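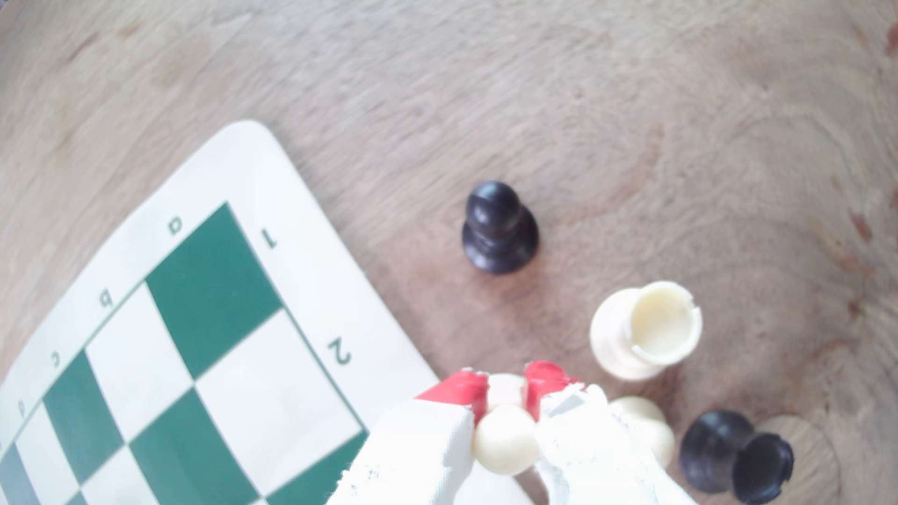 Which way does a roll-up board go down?
Turn it until each player has a light square at the right-hand corner. The a and b files then sit on White's left.

Gallery: club room and boards, Otero Chess Room, July

The Otero room uses vinyl mats in green and white. Letters and numbers are printed in the margin, so games can be written down without a separate key. Desta Tesfamariam keeps the spare pieces sorted by color.

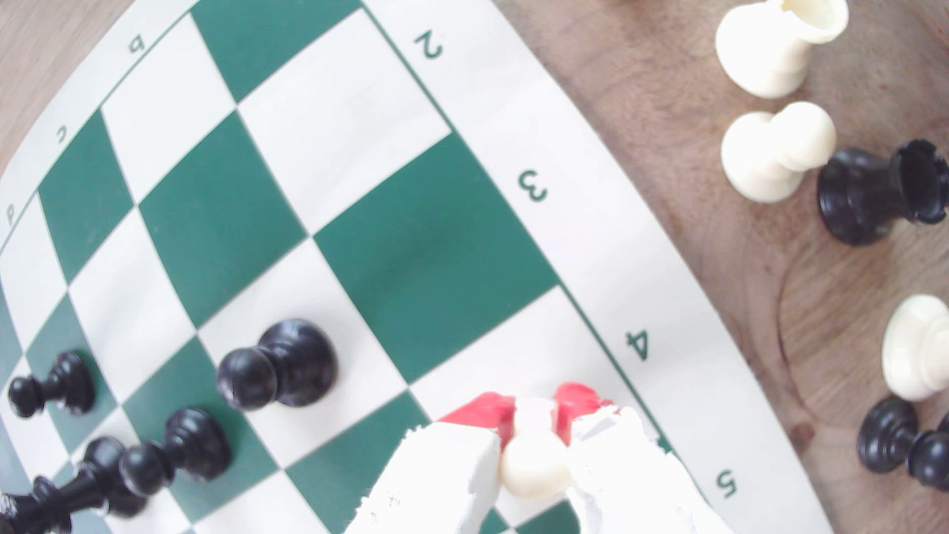 Pawns go out first at Otero, then the back rank. A mat that has been stored rolled should lie flat for 10 minutes before setup. Two spare queens are kept with each set.

The room itself was repainted by Gordon Vachon. Daylight comes from the left as you face the back wall.

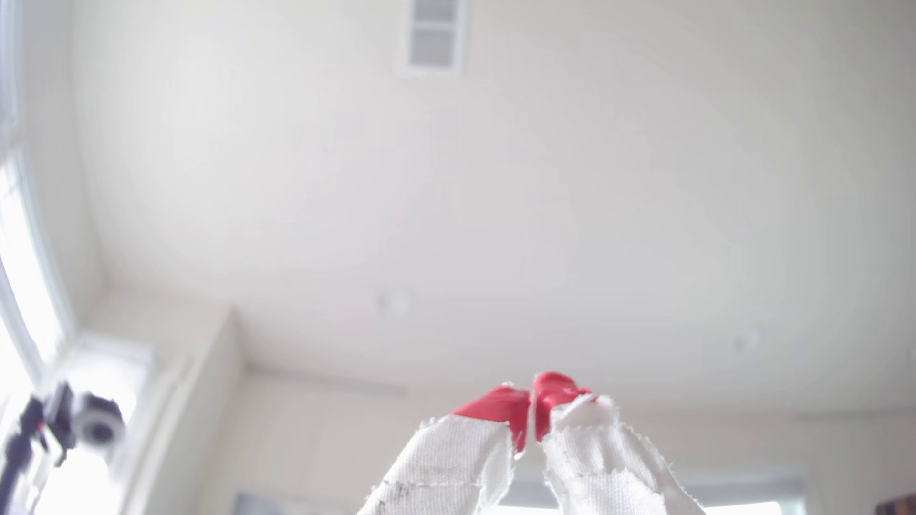 Ceiling with slatted vent and round fixtures; tall window at left.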